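제4장 탁상용 목재 서랍함의 설치 및 사용
Pliklow 3735 (검정 철선 손잡이형)

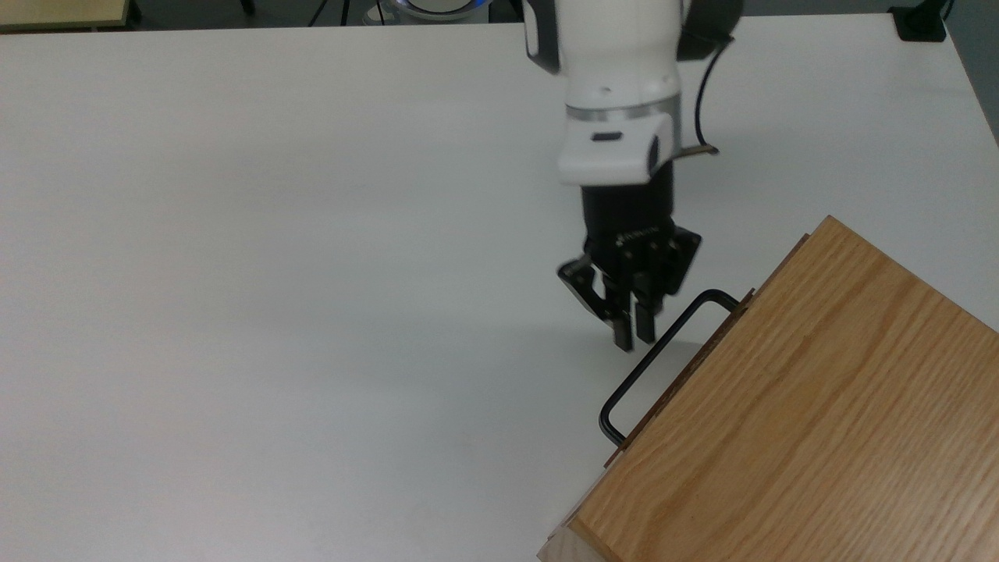

4.1 적용 범위

본 장은 Pliklow 3735 탁상용 목재 서랍함을 책상, 작업대 또는 이와 유사한 수평 상판 위에 설치하여 사용하는 경우에 적용합니다. 벽면 고정, 선반 매입, 바닥 설치에 관한 사항은 제5장을 참조하십시오. 상판 자체의 조립과 높이 조절은 Nimudbridge 작업대 설명서의 해당 항목을 따릅니다.

본 장에서 사용하는 용어는 다음과 같습니다.

본체: 서랍이 들어가는 목재 외함을 말합니다.
서랍: 본체에서 앞으로 당겨 꺼내는 수납부를 말합니다.
전면: 손잡이가 부착된 면을 말합니다.
손잡이: 전면에 부착된 검정색 금속 철선 손잡이를 말합니다.
상판: 본체를 올려놓는 탁자 또는 작업대의 윗면을 말합니다.

본문의 좌우는 사용자가 전면을 마주 보고 선 상태를 기준으로 합니다.

4.2 설치 전 확인

포장을 개봉한 후 다음 구성품이 모두 들어 있는지 확인하십시오.

본체 1개
서랍 1개 (본체에 삽입된 상태로 출고)
손잡이 1개
손잡이 고정 나사 2개
미끄럼 방지 패드 1매 (네 조각으로 분리하여 사용)
보증서 1부

구성품이 누락되었거나 목재 표면에 갈라짐, 찍힘, 심한 뒤틀림이 있는 경우에는 조립을 시작하지 말고 구입처에 문의하십시오. 나뭇결과 색조의 차이, 작은 옹이는 목재 고유의 특성이며 교환 대상에 해당하지 않습니다.

설치에는 십자드라이버와 마른 면포가 필요합니다. 전동 공구는 사용하지 마십시오.

주요 제원
본체 깊이: 536 mm
서랍 최대 적재 하중: 13 kg
사용 장소: 실내 전용

주의: 최대 적재 하중은 서랍 바닥 전체에 고르게 놓인 물품을 기준으로 합니다. 무게가 한곳에 집중되는 물품은 이보다 가볍더라도 바닥판을 휘게 할 수 있습니다.

4.3 설치 장소의 선정

1. 상판이 수평인지 확인하십시오. 수평계가 없는 경우 둥근 연필을 상판에 놓아 한쪽으로 구르는지 살펴보십시오.

2. 본체 바닥면 전체가 상판 안에 들어오는 위치를 정하십시오. 본체의 일부가 상판 밖으로 나온 상태로 사용해서는 안 됩니다.

3. 전면 앞쪽에 서랍이 나올 공간을 확보하십시오. 서랍을 끝까지 당긴 상태에서 벽, 모니터 받침대, 다른 가구 등에 닿지 않아야 합니다.

4. 손잡이를 잡는 손이 자연스럽게 닿는 방향으로 전면을 맞추십시오. 본체를 상판의 모서리와 나란히 놓거나 비스듬히 놓을 수 있습니다. 상판의 구석에 설치하는 경우에는 비스듬히 놓는 편이 손잡이를 잡기에 수월합니다.

5. 난방기, 가습기, 온풍 배출구와 가까운 곳은 피하십시오. 창가에 설치할 때에는 직사광선이 본체의 한 면에만 오래 닿지 않도록 하십시오.

참고: 밝은색의 무광 상판은 목재 조각이나 먼지가 눈에 잘 띄므로 설치 후 청소가 간편합니다. 다만 끌린 자국도 쉽게 드러납니다. 본체를 옮길 때에는 반드시 들어서 옮기십시오.

4.4 미끄럼 방지 패드 부착

1. 서랍을 본체에서 완전히 분리하십시오. 분리 방법은 4.7항을 참조하십시오.

2. 상판 위에 부드러운 천을 펴고 본체를 뒤집어 올려놓으십시오.

3. 바닥면의 먼지를 마른 면포로 닦아 내십시오. 물이나 세정제를 사용한 경우에는 표면이 완전히 마를 때까지 기다리십시오.

4. 패드를 절취선을 따라 네 조각으로 나누고 뒷면의 보호지를 벗기십시오.

5. 바닥면 네 모서리 안쪽에 패드를 한 조각씩 붙이십시오. 패드가 본체의 가장자리 밖으로 나오지 않게 하십시오.

6. 각 패드를 엄지손가락으로 힘주어 누른 다음, 본체를 바로 세워 정한 위치에 내려놓으십시오.

7. 본체 윗면의 대각선 방향 양 모서리를 번갈아 눌러 흔들림을 확인하십시오. 흔들림이 있으면 패드의 위치가 고른지 다시 점검하십시오.

주의: 한 번 떼어 낸 패드는 접착력이 떨어지므로 다시 사용하지 마십시오. 교체용 패드는 Prastdale 부품 창구에서 구입할 수 있습니다.

4.5 손잡이의 부착

손잡이는 운반 중의 손상을 막기 위하여 분리된 상태로 출고됩니다.

1. 서랍을 본체에서 분리하여 전면이 사용자를 향하도록 놓으십시오.

2. 전면의 나사 구멍에 남아 있는 목재 가루를 제거하십시오.

3. 손잡이의 양 끝을 전면 바깥쪽에서 나사 구멍에 맞추십시오.

4. 서랍 안쪽에서 나사를 넣고 손으로 돌려 가볍게 고정하십시오. 이 단계에서는 나사를 끝까지 조이지 않습니다.

5. 나머지 나사도 같은 방법으로 넣으십시오.

6. 손잡이가 기울지 않았는지 확인한 후 양쪽 나사를 번갈아 조금씩 조이십시오.

7. 손잡이를 앞으로 가볍게 당겨 유격이 없는지 확인하십시오.

경고: 나사를 과도하게 조이면 전면 목재가 갈라질 수 있습니다. 드라이버에 저항이 느껴지면 더 이상 돌리지 마십시오.

참고: 나사를 조이는 동안 손잡이가 돌아가면 한 손으로 손잡이의 중앙을 잡으십시오. 펜치로 철선을 직접 잡으면 검정색 표면이 벗겨질 우려가 있습니다.

4.6 서랍의 삽입과 작동 점검

1. 본체 내부에 포장재가 남아 있지 않은지 확인하십시오.

2. 서랍의 뒷면을 본체 입구에 맞추고 좌우 간격이 같도록 조정하십시오.

3. 서랍을 수평으로 유지하면서 양손으로 천천히 밀어 넣으십시오.

4. 서랍이 도중에 걸리면 무리하게 밀지 말고 꺼낸 다음 다시 삽입하십시오.

5. 손잡이를 잡고 서랍을 여러 차례 여닫으십시오. 처음 사용할 때 느껴지는 뻑뻑함은 사용하면서 점차 줄어듭니다.

6. 빈 서랍의 작동에 이상이 없으면 물품을 넣고 같은 점검을 반복하십시오.

서랍을 여닫을 때 본체가 상판 위에서 움직이는 경우에는 다음 사항을 차례로 확인하십시오. 먼저 상판의 물기와 먼지를 닦아 내고, 이어서 패드의 부착 상태를 살펴보십시오. 그래도 본체가 움직이면 한 손을 본체 윗면에 얹고 다른 손으로 서랍을 여십시오.

4.7 서랍의 분리

1. 서랍 안의 물품을 모두 꺼내십시오.

2. 서랍을 저항이 느껴지는 위치까지 당기십시오.

3. 한 손으로 손잡이를 잡고 다른 손으로 서랍 바닥을 받치십시오.

4. 전면을 조금 들어 올린 상태에서 서랍을 앞으로 빼내십시오.

5. 분리한 서랍은 평평한 곳에 내려놓으십시오. 손잡이가 바닥을 향하도록 세워 두지 마십시오.

주의: 손잡이만 잡고 서랍을 빼내면 뒷부분이 떨어져 발이나 상판에 부딪칠 수 있습니다.

4.8 일상 사용

서랍은 손잡이의 중앙을 잡고 전면과 직각이 되는 방향으로 당기십시오. 손잡이의 한쪽 끝만 당기면 서랍이 비스듬히 나오면서 본체 안쪽 면이 마모됩니다.

물품은 무거운 것을 뒤쪽에, 가볍고 자주 쓰는 것을 앞쪽에 두십시오. 서랍의 높이를 넘는 물품을 넣은 채로 닫지 마십시오. 필기구나 작은 공구처럼 구르기 쉬운 물품은 칸막이 또는 얕은 용기에 나누어 담는 것이 좋습니다.

본체 윗면에는 가벼운 물품을 올려놓을 수 있습니다. 다만 뜨거운 용기, 젖은 컵, 화분을 직접 올려놓지 마십시오. 부득이한 경우에는 받침을 사용하고, 사용 후에는 바로 치우십시오.

손잡이에 가방, 전선, 옷걸이 등을 걸어 두지 마십시오. 손잡이는 서랍을 여닫는 용도로만 설계되었으며, 손잡이를 잡고 본체 전체를 들어 올리거나 끌어서도 안 됩니다.

상판에서 작업할 때에는 서랍을 닫아 두십시오. 열린 서랍은 소매나 전선에 걸리기 쉽고, 서랍에 몸을 기대면 본체가 앞으로 넘어질 수 있습니다.

경고: 어린이가 열린 서랍을 누르거나 매달리지 않도록 하십시오. 어린이가 이용하는 공간에서는 제5장의 고정 방법을 적용하시기 바랍니다.

4.9 청소 및 관리

목재 부분
마른 면포로 나뭇결을 따라 닦으십시오. 얼룩이 있는 경우에는 물에 적셔 꼭 짠 면포로 닦은 다음 마른 면포로 물기를 제거하십시오. 알코올, 아세톤, 연마제가 든 세정제는 사용하지 마십시오.

손잡이
부드러운 천으로 손자국을 닦아 내십시오. 철선과 전면이 만나는 부분은 면봉을 사용하면 편리합니다. 표면이 벗겨져 금속이 드러난 경우에는 손잡이를 교체하십시오.

서랍 내부
서랍을 분리한 후 뒤집어 가볍게 두드려 먼지를 털어 내십시오. 본체 내부는 부드러운 솔로 쓸어 내고, 서랍이 닿는 면에는 왁스를 얇게 바를 수 있습니다. 식용유와 윤활유는 먼지를 굳게 하므로 사용을 금합니다.

상판
본체를 들어 옮긴 후 본체가 놓였던 자리까지 함께 닦으십시오. 밝은색 상판에서는 오래 붙여 둔 패드의 자국이 남을 수 있으므로 계절이 바뀔 때마다 본체의 위치를 조금씩 옮겨 주십시오.

손잡이 나사는 사용을 시작한 다음 달에 한 번 점검하고, 이후에는 매년 9월에 점검하십시오. 여름철의 습기로 팽창한 목재가 다시 수축하는 시기에는 나사가 느슨해질 수 있습니다.

4.10 이상 발생 시 조치

증상: 서랍이 뻑뻑하여 잘 열리지 않음
조치: 적재량을 줄인 후 다시 여닫아 보십시오. 변화가 없으면 서랍을 분리하여 접촉면을 청소하고 왁스를 바르십시오. 습도가 높은 시기에는 실내를 환기하거나 제습한 후 하루가 지난 뒤 다시 확인하십시오.

증상: 서랍이 끝까지 닫히지 않음
조치: 본체 안쪽으로 물품이 넘어갔는지 확인하십시오. 서랍을 완전히 분리해야 확인할 수 있는 경우가 많습니다.

증상: 손잡이가 흔들림
조치: 4.5항의 6단계에 따라 나사를 다시 조이십시오. 나사가 헛도는 경우에는 사용을 중지하고 수리를 의뢰하십시오.

증상: 전면의 좌우 간격이 다름
조치: 상판의 수평을 확인하고 서랍을 다시 삽입하십시오. 본체가 뒤틀린 것으로 판단되면 임의로 목재를 깎아 내지 마십시오.

증상: 본체가 상판 위에서 흔들림
조치: 패드가 접히거나 떨어졌는지 확인하십시오. 상판 자체가 휘어 있으면 설치 위치를 변경하십시오.

증상: 여닫을 때 마찰음이 남
조치: 접촉면의 이물질을 제거하십시오. 청소 후에도 소리가 계속되고 목재 가루가 떨어지면 서랍의 삽입 방향과 바닥판의 휨을 점검하십시오.

4.11 이동 및 보관

1. 서랍 안의 물품을 비우고 서랍을 분리하십시오.

2. 본체의 양 옆면 아래쪽을 두 손으로 받쳐 들어 옮기십시오.

3. 장기간 보관할 때에는 손잡이를 떼어 천으로 감싼 다음 나사와 함께 서랍 안에 넣으십시오.

4. 본체와 서랍을 각각 종이로 싸고 통풍이 되는 실내에 두십시오. 비닐로 밀봉하지 마십시오.

5. 보관 중인 본체 위에 다른 가구를 쌓지 마십시오.

다시 사용할 때에는 4.3항부터 순서대로 진행하고, 미끄럼 방지 패드는 새것으로 교체하십시오.

4.12 부품 주문 및 문의

손잡이, 고정 나사, 미끄럼 방지 패드는 개별 주문이 가능합니다. 주문 시 제품 번호 3735와 손잡이의 색상을 함께 기재하십시오. 본체와 서랍은 한 조로 맞추어 제작되므로 서랍만 따로 공급하지 않습니다.

Kanaujia 칸막이를 함께 사용하려는 경우에는 서랍의 안쪽 치수를 먼저 측정하시기 바랍니다. 칸막이의 재단과 삽입 방법은 제6장에서 설명합니다.

수리를 의뢰할 때에는 보증서의 사본과 이상 부위의 사진을 제출하여 주십시오. 사용자가 본체에 구멍을 뚫거나 도장을 다시 한 제품은 무상 수리 대상에서 제외됩니다.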